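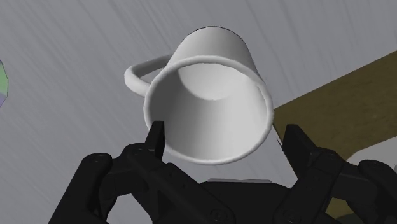 Jevano to test grippers in simulation before setting robot budget

Last updated Thursday, 4:15 p.m.
2 min read

Jevano, the kitchenware supplier based in Wakbridge, will hold off on ordering robot arms for its Tanamcombe packing center until it has finished a round of simulated handling trials, the company said Thursday.

The trials cover 42 items from the catalog, starting with mugs. Each one is modeled on a computer and picked up by a simulated arm with a two-finger gripper. Items that can be lifted by the rim or the body will count toward the case for buying. Items that need a suction cup or a special fingertip will be priced separately.

Jevano had planned to ask for quotes on full packing cells in May. That request now covers only the arms and mounting stands, with grippers left as an open line in the budget. The company said an earlier estimate had assumed one gripper for every product, and it no longer wants to commit to that figure.

Dimaculangan, an automation firm hired to run the trials, is charging a fixed fee of $3,608 for the first phase. It expects to need 19 working days. A report will list the items that passed, the ones that didn't, and the number of fingertip changes a shift would involve.

The Tanamcombe center has about 173 employees across packing, receiving and returns. Jevano said no jobs would be cut as a result of the first purchase, which would be limited to one packing line. Training costs and a maintenance contract will be included in the final request, along with spare fingertips for the first year.

A physical trial with a rented arm would follow before any order is signed. The company has not said how many arms it might buy or given a date for installation.

14 shares
3 comments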